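Last changed: 19th June

# Questions about collecting examples with the hand-held gripper

This page is for people who record examples for the Harnus project at home, in a shop or in a small office. We wrote it after reading the messages that came to us since February, and many of you asked the same things. If your question is not on this page, please write to the project desk through the Cosidix upload tool. We answer in the order the messages arrive.

## What is one "example"?

One example is one complete action, from the moment the gripper starts to move toward an object until the moment it has let go and moved back. Picking up a cup and putting it on a shelf is one example. If you then take the cup down again, this is a second example, and you should press the button between them.

Please do not join several actions in one recording to save time. The learning system reads the beginning and the end of each file as important points, and when they are in the wrong place we must cut the file by hand.

## How many examples do you need from me?

For one task we ask for 200 examples. You can divide them over as many days as you like. Most people are comfortable with sessions of 20, and then a pause. When the hand is tired, the movement becomes shaky, and the system will learn the shaky movement also.

## How long should one example be?

It depends on the object, but a recording shorter than 5 seconds is refused by Cosidix automatically. Usually this means that the button was pressed twice by mistake. There is no upper limit. We prefer that you move at the speed you would use to hand something to an older relative.

## Do I have to clean the table first?

No. We ask you not to. A system which has only seen clean tables will be lost in a normal kitchen, where there are other things beside the one it should take. Leave what is there already: patterned tablecloths, packaging, drinks, fruit, papers. You do not need to bring extra things to make it look messy either.

There are two exceptions. Please remove anything with a name and address on it, such as letters or prescriptions, and anything sharp or breakable that the fingers could push off the edge.

## Which objects are good to start with?

Choose something that stands up by itself and is not too heavy for one hand. Plastic bottles with a cap are good. They have a clear body shape, but the surface is shiny and the label can be full of color, so they are also useful for the vision part. Close the fingers on the body of the bottle, at the height of the label, with both pads arriving at nearly the same moment. If one pad touches first, the bottle will slide or turn, and this is the most frequent mistake we see in first sessions.

Come to the object slowly and keep the wrist in one line with the forearm. Do not look at the phone or at the tool when you do this. Look at the object, as you would with your own hand. 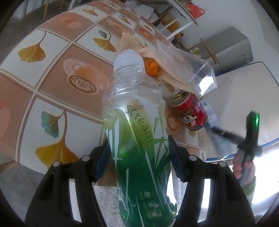
After the fingers are closed, wait for a short moment before you lift. This gives the system a clear point where "holding" begins. Then lift straight up, at least as high as the object itself, and only after that move to the side. People with experience in packing work often lift and turn in one movement. It is faster, but for the first round of learning we need the two parts separated.

## The bottle fell over. Should I delete the recording?

Please keep it. In the Cosidix list, mark it as "failed" and continue with the next one. Failed examples are used in a different part of the learning, where the system must guess if a grasp is going well or not. In the February round we had only 29 of them from all collectors together, and it was too few to be of any use. It is not necessary to fail on purpose. We can see when it is done on purpose, because the movement looks too careful before the fall.

## The picture on my preview is bent and has dark corners. Is the camera broken?

No, it is normal. The lens is very wide so that the fingers and the surroundings can be seen together. Straight lines near the side will look curved, and things far from the center will seem to lean. The corners are always darker. The software knows the shape of the lens and takes it into account.

What is not normal is a gray cloud in the middle, or colored spots which stay in the same place when you move. In this case clean the lens with a dry soft cloth. If it does not help, stop recording and write to us.

## Can other people be visible?

Hands and sleeves of other people at the same table are allowed, if these people have signed the short consent form. Faces are not allowed. Tell the people near you before you begin, and if a face appears in a recording anyway, mark it as "privacy". It will be removed from our storage and it will still count in your total.

## What about strong light from a window or a lamp?

Some white areas in the picture are acceptable, also strong reflections on plastic. The finger pads and the object must stay visible. If you cannot see the pads in the preview, turn the table or sit on the other side. Closing the curtains completely is not a good solution, as the picture then becomes blurred in every fast movement.

## May I change hands?

Yes, but not inside one session. Write "left" or "right" in the note field when you start.

## Where do the recordings go?

From the Cosidix tool they are sent to the Sethi server, where they are checked, and the accepted ones are used to train the arm in our Grargate workshop. Checking takes some days. A recording with the status "waiting" is safe and you do not need to send it again. Sending it twice creates a double entry, and then both are blocked until somebody looks at them.

## The upload stopped in the middle. What now?

Leave the tool connected to power and open Cosidix again. It continues from the last complete file. Do not rename the files on the memory card, even if the names look strange to you.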